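Re: [Tonent-users] importer chokes on big CSV files

On Wed, 9 December 2020, Keegan Wihongi wrote:
> Anything over 3000 rows just hangs for me. Is it the
> new parser, or am I holding it wrong?

Hi Keegan,

It's the parser, sorry! I hit the same thing with Digby's export – it stops dead at row 526 if there's a stray quote in there. Try setting the batch size to 400 and turning strict mode off.

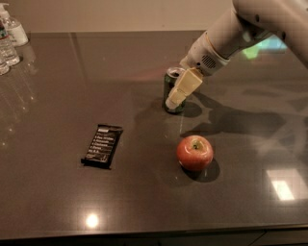
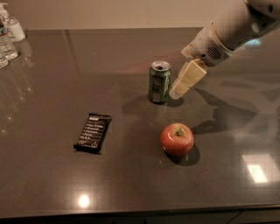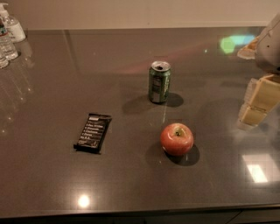 Green soda can on the counter, all three

Tuulikki has a proper fix in her branch, and I'd love a second pair of eyes on it before we tag the release (the tests pass on my machine, but my machine is weird). Can you send me your file?

Cheers,
Declan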